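Majimbun (kitchen rig)

Majimbun is the practice kitchen I've been putting together at Zollholm, our shared workshop, with a lot of help from Ryota Hosoda. It's a worktop with robot arms at it, and the arms spend their days picking things up and putting them down again. I started this page in February as a parts list and it got out of hand, so please add to it if you know better than me!

Layout

The worktop is a white marble pattern with grey veins, and everything gets judged from the bamboo chopping board, so that goes down first. We argued for ages about whether to clear the back row. I wanted the jars and canisters left in, as a bare worktop is nothing like the kitchen you'd go home to, and Ryota came round in the end (he'll say it was his idea).
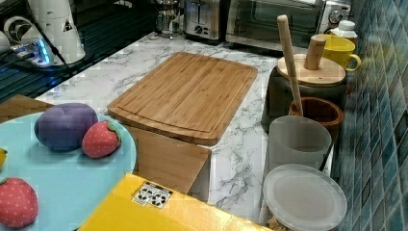 The chopping board with the plate of toy fruit at the left and the canisters and cups over by the tiles.

Toy fruit was my choice. You can drop a strawberry all evening and it's still a strawberry, and the odd shapes are good for upsetting a grip you thought you'd sorted out. The aubergine is my favourite, and also the one that gets dropped the most.

Arms and software

The motion side runs on Stisero, a little program Ryota wrote for his own bench and then kindly let the rest of us break. It keeps a list of poses and plays them back at whatever speed you ask for. Enside is the other half, which looks after the overhead views and works out where the board is. The two didn't talk to each other at all until version 3, so if you find an older copy on the workshop drive, leave it be.
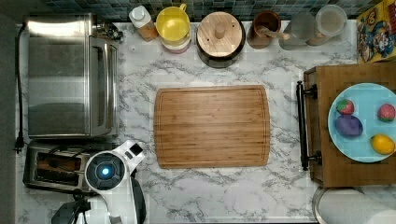
Majimbun from above, white arm at the bottom left and the tray on the right.

Setting the height over the board took me far longer than the wiring did. You bring the closed fingers down by hand control, stop, nudge, stop again, and save the pose once you're happy.
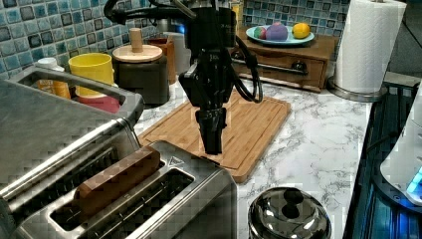 I do the last 10 millimetres at the slowest setting and I'd beg you to do the same, bamboo marks easily. Save under a new name each time too. I once wrote over a whole afternoon's poses and had to go home and sulk.

Run log

The log stands at 2,158 runs, and 1,160 of those were made before we moved the tray to the right-hand side, so don't mix the two sets when you're comparing anything. 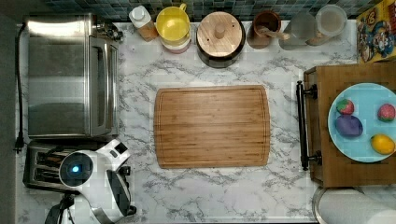 Tray on the right, board clear, blue light showing on the white arm.

Still to do

Tidy the cables, print a better stop for the tray, and get Stisero to remember its speed setting between sessions. Ryota has the spare gripper pads if you need a set.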